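Brick sorting by teleoperation: notes on collecting the second set

The first set of demonstrations I recorded for the sorting task was not usable. The policy trained on it learned to hover over the bricks, drift toward the bins and open the gripper over nothing. I spent most of June assuming the problem was in the training configuration. It was in the demonstrations, so I recorded them again. These are my notes on what changed.

The task is the usual one. Loose toy bricks lie on the work surface in front of three bins. Orange goes in the white bin, red in the teal bin, lime green in the light orange bin. The bin colors deliberately do not match the brick colors, apart from the orange, and there the match points to the wrong bin. I wanted the policy to learn the assignment from the demonstrations and not from a color similarity it could pick up for free.

Setup

Two follower arms on a shared front rail, driven by two leader arms of the same geometry on a separate bench. Joint positions are copied from leader to follower with no force feedback. Recording is handled by Kedier, which I have used since the 0.4 branch and which writes joint states, commanded positions and video into one file per episode. The camera streams run at 30 frames per second. Each episode gets a text label and a pass/fail flag that I set at the end.

The flag matters more than I expected. In the first set I flagged an episode as passed if every brick ended up in the right bin. That let through a lot of episodes with long pauses, double grasps and bricks nudged around before being picked up. All of those count as correct behavior as far as the training is concerned. A pause in particular is expensive, as the arm is stationary, the images barely change, and the model sees many frames in a row where the right action is to do nothing. That accounts for the hovering.

For the second set I used three rules:

An episode fails if the gripper closes on air.
An episode fails if either arm is still for more than two seconds while the other is also still.
An episode fails if a brick is released from above the rim height of the bin.

The third rule is there for the recovery cases. Bricks dropped from height bounce, and in the first set a few left the bin and had to be picked up again from odd places.

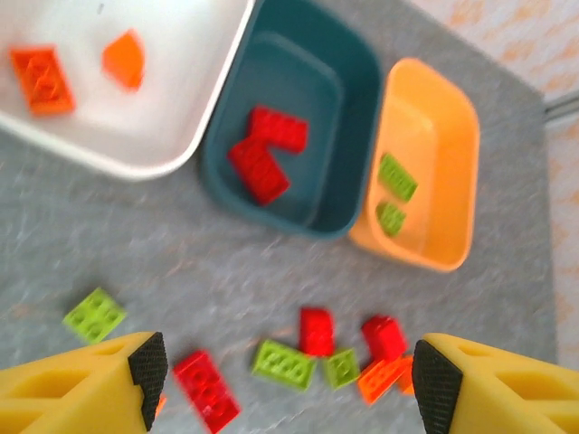
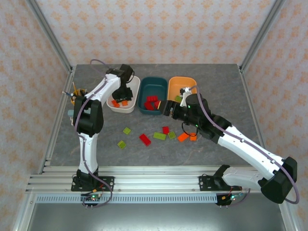 Sorting part way through, with bricks in all three bins and the rest still on the surface. First picture: the view from the gripper camera. Second picture: both arms from the fixed camera.

Which arm does what

I had no policy on this in the first set and used whichever arm felt closer. The result was that bricks in the middle of the surface were picked up by the left arm in one episode and the right arm in the next, from nearly the same position. A model that averages between those two options sends both arms halfway and commits to neither. There are architectures that handle this better. It was less work to stop giving it contradictory data.

The rule is now that the left arm serves the white bin and the right arm serves the light orange bin. The teal bin is shared, and the arm is decided by which side of the bin's centerline the brick starts on. Only one arm may be over the teal bin at any time. If both are holding red, the right arm waits outside and the left goes first. This costs a little time per episode and removed collisions between the wrists entirely.

Operator side

Driving two leaders at once is tiring in a way that shows up in the data. I plotted the path length of each grasp against its position in the session, and the paths get longer after 15 episodes. The reach becomes less direct and there are more corrections just before the gripper closes. I now stop at 15, reset the bench and do something else for a while. The curve starts over from its original level after a break.

I also drive from the camera views only. In the first set I stood next to the followers and looked at the bricks directly, which meant I was using information the model does not have. Small bricks behind a finger were easy for me and invisible in the recording. Working from the monitors is slower for the first hour or so and then mostly fine. If a grasp cannot be done from the streams, it should not be in the set.

The remaining weak point is bricks that are stacked or standing on end. With a flat brick I approach from above with the fingers across the short side. A stacked pair needs the top one lifted without dragging the lower one along, and with no force feedback the only cue is whether the lower brick moves in the image. I have kept these starting positions in, at a low rate, and I label them separately so they can be filtered out.

Resets

Between episodes I tip the bins out onto the surface and spread the bricks by hand. Spreading by hand is not random. A heat map of starting positions from the first set showed a clear cluster in the center and nearly nothing close to the arm bases. I tried printing target positions from a script, but it took longer than the episode itself. The compromise is a simple instruction shown by Kedier before each reset ("more left", "more front", "stacked pair") drawn from a fixed list. The new heat map is flatter, although the area near the left base is still thin.

Numbers

The second set is 1046 episodes after filtering. I did not keep a proper count of the failed ones in the early sessions, so I cannot give a rejection rate I would trust. It was high at the start and dropped once the arm assignment became habit.

Training used the same Irniteo configuration as before, with no changes to the chunk length or the learning rate. The hovering is gone. The arms commit to a brick and usually get it on the first attempt if it is flat and isolated. Bricks touching each other are worse, and the policy sometimes takes the wrong one of a pair and carries it to the bin for the other. I suspect the grasp point lands between them and the color decision is made too late, but I have not verified that.

Open items

The gripper pads are wearing and the grip is changing with them. I should have logged pad replacements from the start.

The cable loop under the right wrist gets close to the bricks at low reach. I will shorten it before the next sessions, which will change the view slightly. Whether that is enough to upset the existing policy is something I would like to measure before I record more.

The Kedier export still writes gripper width in encoder ticks for one arm and millimeters for the other if the calibration files were made with different versions. Check this before merging sets. It cost me an evening.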